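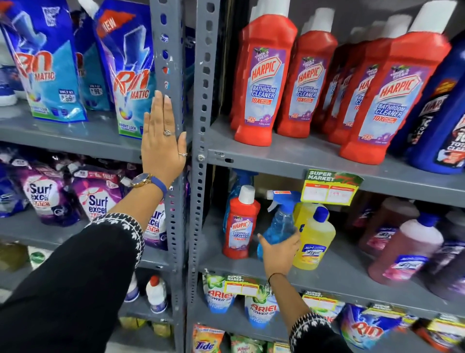 Smadi Release Notes Set, version 4

This set contains metadata for singles and EPs from small country and pop labels. We collected it from press texts which the labels sent to us directly. One row is one release. The set has 600 rows for singles and 200 rows for EPs. Albums are kept apart, in the Plamdale set.

Columns

release_id: our own number, stable between versions
artist_name: as printed on the cover
title: without quotation marks
label: the short form, for example Bivoneo or Sillolgate
radio_date: the day when the song was sent to radio stations, can be empty
sale_date: first day in the shops or online
writers: separated by a semicolon
parent_ep: release_id of the EP, only for singles

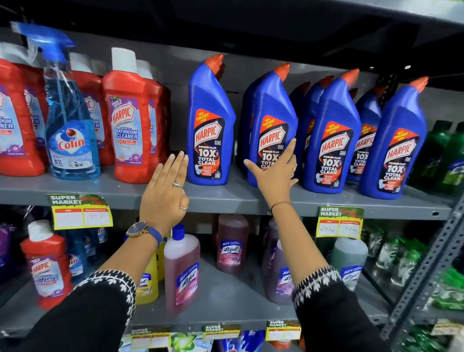 Please be careful with radio_date. Some labels give the day of mailing, others give the day of first play, and the press text does not always say which one. When we could not decide, we left the field empty — this is the case for many Sillolgate singles.

Known problems

In seven rows the artist changed the name between the single and the EP. We kept both spellings and did not join them. Duo names with "and" or "&" are also not unified.

Files are in CSV, UTF-8, with a comma as separator. Titles with a comma inside stand in double quotes.

License and updates

You may use the set for research and for teaching. The press texts themselves are not included, the rights stay with the labels. Last change: 2025-12-03. The next version is planned for January, with corrected writers for Bivoneo.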